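The trays start coming down at 5:30 and by nine your thumbs have quit on you. I did it for 36 months at the Dresten plant, kitting line, second bench from the dock door. Small part left, small part right, tray, push. 492 trays on a decent shift. I don't miss it. I want that said first, before anybody writes in to call me sentimental about a bad job.

So when the company put up the slides on Thursday in the lunch room, I wasn't in the camp that walked out. I stayed and ate my sandwich and watched. Two arms, a tray, a couple of blocks. Everything very clean.

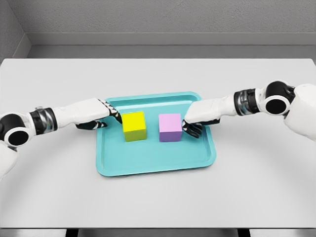

OPINION
By Cledwyn Pritchard
Shop Floor column | February | 4 min read

A yellow block and a pink and purple one, a hand on each. It's a computer simulation, and the bench in it is the cleanest bench I have ever seen. No tape gun. No coffee. No second tray shoved halfway under the first one becuase the dock is backed up and the lead wants it gone.

I've got no quarrel with simulating it. You'd be crazy to try things out first on a live line with people standing next to it. My quarrel is with what got talked about after, and what didn't.

What got talked about: the supplier, Cedix. The cell, which they're calling Hakitz, don't ask me. Cost per tray. Floor space. A long bit on how the hands have fingers so we don't need new trays. Fine. Good, even. New trays would have been a mess.

What didn't: who works next to it. What they get paid. Whether the person who clears a jam is a technician or is still an "assembler, grade two" with a jam to clear.

That last one matters more than the whole rest of the deck. I've seen it already, over at the Manurung building, where the packing end went automatic a while back. Same people, mostly. No big layoff, and management is proud of that and they should be. But go stand there. One woman covers three machines. She used to talk all day to the people either side of her and now the nearest one is across a yellow line. She resets, she tops up, she walks. She knows by the sound which one is going to stop next. On paper she's the same grade she was when she folded boxes.

Her word for it was babysitting. I'd call it skilled work – and I'd pay it that way.

People upstairs like to say the machine takes the dull part and leaves us the interesting part. Sometimes true. Sometimes the dull part was also the easy part, the part where you got your breath back. Take out every easy tray and leave a person only the bent ones, the short counts, the labels that won't scan, and that's a harder shift than the one before. Shorter on the thumbs, I'll give them that. Longer on the head.

And then the speed question. On my bench, if I was slow, the lead came over. Maybe my kid was sick, maybe the parts were bad, and we'd sort it. What does a cell do when the person feeding it is slow? It logs it. Somebody reads the log later who wasn't there. I asked about this, from the back, and got told the data is for maintenance. OK. Write that down then. Put it in the agreement that it's for maintenance and not for discipline, one sentence, it costs nothing.

The company says there'll be 90 days of running the cell alongside the hand benches before anything is decided. I think that's a decent stretch if the people on the benches get a say at the end of it. If it's 90 days of us training our replacement while a guy with a tablet stands behind us, it's an insult, and the good ones will leave before it's over. The good ones always have somewhere to go.

My list is short. Regrade the jobs around the cell before it's switched on. Rotate, so the same person isn't alone with it five days a week. Pay for the training in work hours – not a login and a video at home. And let the bench people stop the thing without filling out a form on why.

There are some 3976 part numbers in that plant. I've handled a fair few and I promise most of them are not blocks. Some are oily, some come nested together so tight you need a knee. The folks who know which ones are on the floor right now, and they've been asked nothing so far. Sign-up sheet for the trial goes up next week, I'm told. Somebody should ask them before then wether they want it.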